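How to Seat a Dinner Party So People Want to Stay for Coffee

I have been giving dinners for a good many years now, in apartments where the guests had to climb over each other to reach the bathroom and later in a house with a proper table, and the question I'm asked most often (after the one about the lemon tart) is how I decide who sits where.

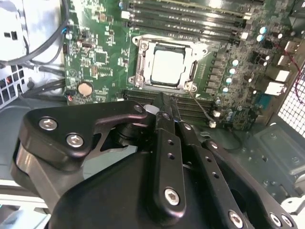

So let me tell you how I go about it, and please forgive me if I wander, because there is always a story attached.

Start with the guest list, a full week ahead if you can manage it. Write every name on its own scrap of paper. Next to each name put one thing that person could happily talk about for an hour. I don't mean their job, unless they love it. My friend Beca Hopkin sells insurance and would rather eat the napkin than discuss it, but ask her about Welsh ponies and you have made a friend for life.

Now lay the scraps out in the shape of your table and place the hosts first. If there are two of you, take opposite ends, so that each of you can look after a half. The host who is doing the cooking gets the chair nearest the kitchen. I ignored this for years and spent one whole November evening asking a very patient gentleman to pull in his chair every time the oven timer rang.

Next come the shy ones. People tend to tuck a shy guest down in a corner, thinking it's kind, and then the poor thing has one neighbor and a wall. Put them in the middle of a long side, with a good listener on one hand and somebody easy and cheerful across from them. Across matters more than you'd think! We talk to the face in front of us at least as much as to the elbow beside us.

Then your big talkers. Every table needs one or two, bless them, and they should be as far apart as the furniture allows. I once sat Bořivoj Hrnčiar next to another gentleman of strong opinions, and they went at the subject of seat reservations on trains until 11 at night while the rest of us passed the cheese around them.

Split up the couples, but gently. Married people hear each other's stories at home. A couple who have only been together a month or two should stay within sight of one another, and anybody who is meeting your whole crowd for the first time may sit beside the person who brought them. Former couples go on the same side of the table with a few people in between, so they needn't look at each other over the soup.

As for age, mix it up. My aunt was past 70 when she became the most wanted dinner partner on our street, mostly on account of having been thrown out of a hotel bar in her twenties and being willing to explain why.

Write your place cards in letters big enough to read by candlelight, and put the name on both sides so the people opposite can read it too. First names will do for friends.

Last of all, have everybody over a certain appetite for gossip move two seats along before dessert, taking their glass with them. Announce it in a jolly voice while you're clearing the plates, and carry out the pudding once they've settled.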